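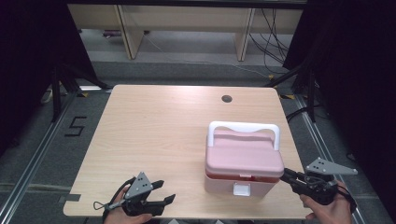
Grabar demostraciones a mano es la parte de un proyecto de aprendizaje por imitación que más se disfruta y la que más se estropea por ir con prisa. En Utska llevamos desde mayo recogiendo ejemplos con dos pinzas de mano, una en cada una, y ya tenemos una rutina que funciona muy bien. La explico entera con la tarea que mejor se presta para empezar: abrir una caja con cierre frontal. La nuestra es de plástico rosa, con un asa blanca en arco sobre la tapa y un cierre pequeño también blanco justo debajo de la tapa, por delante. Me encanta como objeto de prácticas, porque obliga a repartir el trabajo entre las dos manos y el color se separa de maravilla de la madera clara de la mesa.

Qué necesitas

Dos pinzas de mano con su cableado, una mesa despejada, la caja y un ordenador con el programa de grabación. Nosotros usamos Plumitance para grabar y revisar, pero cualquier herramienta que guarde vídeo, apertura de los dedos y posición con la misma marca de tiempo te sirve igual. Una libreta al lado también, en serio.

Antes de grabar

Conecta las dos pinzas y ábrelas y ciérralas del todo un par de veces. Mira las curvas en pantalla: tienen que llegar al tope por arriba y por abajo. Si una se queda corta, recalibra ahora. Descubrirlo con media sesión hecha duele mucho (lo digo por experiencia).

Luego pasa los cables hacia atrás, por fuera de los brazos, y haz el gesto completo sin grabar. Si notas un tirón en algún punto del recorrido, da más holgura. Un tirón pequeño cambia la trayectoria de la muñeca y el modelo lo aprende como si fuera parte de la tarea.

Comprueba también que la postura te resulta cómoda. Vas a repetir el movimiento muchísimas veces.

El gesto, paso a paso

1. Empieza con las dos pinzas abiertas y en el aire, sin tocar nada. Quédate quieto un instante: esa pausa marca el inicio del episodio y ahorra un montón de recortes.

2. Acerca la pinza izquierda al cuerpo de la caja y apóyala en el lateral para que no se deslice. Apoyar, sin apretar.

3. Lleva la derecha al cierre. Entra despacio en los últimos centímetros y suelta el cierre con la punta de un dedo de la pinza.

4. Con la misma pinza, busca la junta entre la tapa y el cuerpo y levanta la tapa hasta que se sostenga sola.

5. Retira primero la derecha y después la izquierda. Vuelve a la posición inicial y haz otra pausa antes de cortar.

El orden de retirada parece una manía, pero mantenlo siempre igual. En nuestra primera tanda cada persona soltaba como le parecía y la política entrenada se quedaba dudando al final, con las dos pinzas temblando encima de la caja. ¡Precioso de ver y completamente inútil!

Variar con cabeza

Cuando el gesto salga fluido, empieza a mover cosas. Cambia la caja de sitio en cada episodio: más cerca, más lejos, un poco girada. Prueba a dejar el asa levantada en unas series y tumbada en otras – el asa estorba bastante más de lo que uno imagina cuando la pinza llega desde arriba. Y cambia la altura desde la que arrancas.

Lo que no conviene cambiar es la estrategia. Si hoy sujetas con la izquierda y mañana con la derecha, guarda esos episodios en conjuntos distintos y con etiquetas distintas. Ya habrá tiempo de mezclarlos.

Qué hacer con los fallos

No borres nada sobre la marcha. Si la pinza resbala en el cierre y lo recuperas con naturalidad, sigue hasta el final y etiqueta el episodio como «recuperación»; son ejemplos valiosísimos, de los mejores que tenemos. Si la caja vuelca, corta y etiqueta como «fallo». Si hablas con alguien, miras a otro lado o te quedas parado a mitad, etiqueta como «descartar» y repite.

Nuestro objetivo para esta tarea son 1000 episodios válidos. Suena a mucho, pero se avanza rápido en tandas cortas. Grabamos 13 seguidos y descansamos, y en ese descanso revisamos los últimos a velocidad doble.

Revisión y exportación

En la revisión busca tres cosas: saltos en la posición, cierres de la pinza que no coinciden con el vídeo y episodios sin pausa inicial. Los saltos suelen venir de un giro brusco de muñeca. El desfase entre vídeo y pinza casi siempre se arregla reiniciando la grabación, así que mejor pillarlo pronto.

Exporta al terminar cada sesión, con la fecha y la tarea en el nombre de la carpeta, y copia la hoja de etiquetas dentro. La siguiente tarea que vamos a grabar es la inversa, cerrar la tapa y encajar el cierre – bastante más difícil, y tengo unas ganas enormes de empezar.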